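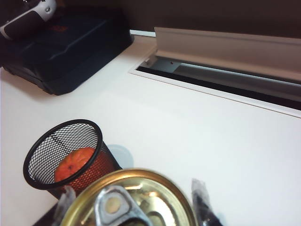

Up before seven. Rain all morning, so I cleared the white table instead of going to Carkside. I'm sorting what stays in the kitchen and what goes to Marisa's. The can with the gold lid is mine. The label has come off the other one from that shop, so it will have to be a surprise supper. Put the orange in the mesh pencil cup to get it out of the way and then left it there most of the day. The black case goes back to Wekesa, who wants it before the end of June.

Paid Candela the 115 I owed her. Leire called after lunch about the shelves and talked for 27 minutes. She'll come by tomorrow with the drill. Soup for dinner, bed early.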